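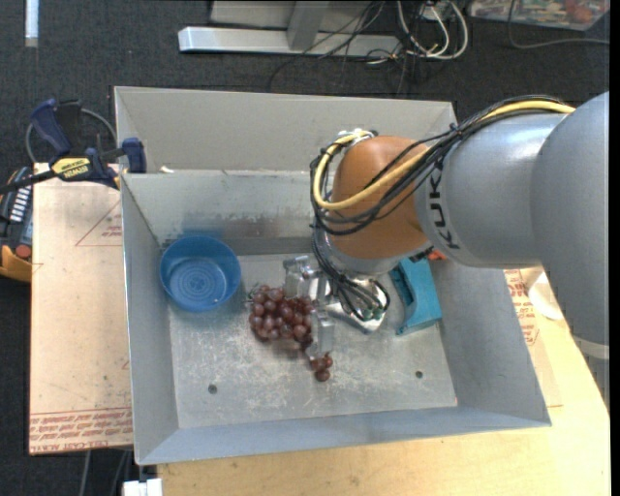
Scalp Care Moves to the Front of the Salon Menu

Members of the Rorness Salon Association will notice a change in the coming season's service guide. Scalp treatments, long listed among the extras at the back, now have a section of their own, placed ahead of color and styling. The change follows a survey sent to member salons in the spring, which drew 2,102 replies from clients. More than 500 of those clients said that they had asked a stylist about dryness, flaking or itching in the past year. Far fewer had been offered a treatment.

The new section sets out a standard consultation to be completed before any product is applied. Stylists are asked to record how often the client washes, whether the hair has been chemically treated, and any known sensitivity to fragrance. A client who reports broken skin, sudden hair loss or persistent soreness should be referred to a doctor, and no treatment should be given on that visit.

Salons in Trorach tested the consultation form over the winter. Their main comment was that it took too long at the front desk, and the form has been shortened to 2 pages as a result. Several salons now send it to clients with the booking confirmation – a practice the association is happy to recommend. Copies are available in regular and large print.

The guide also gives advice on home care. Clients should be told to apply shampoo to the scalp and let it pass through the lengths as they rinse. Heavy oils are best kept to the ends. Dry shampoo should be brushed out before bed, and clients who use it on most days may need a more thorough wash at the end of the week.

Training sessions will be held at the Carkari Center in September, beginning at 9:30 a.m. Each session covers consultation, massage technique and the cleaning of brushes and combs between clients. Places are open to apprentices as well as licensed stylists – salons may send more than one person if space allows. The Gu branch will run an evening session for members who cannot close during the day.

About 600 printed guides will be mailed to member salons in August. Salons that have changed address should notify the membership office before the end of July.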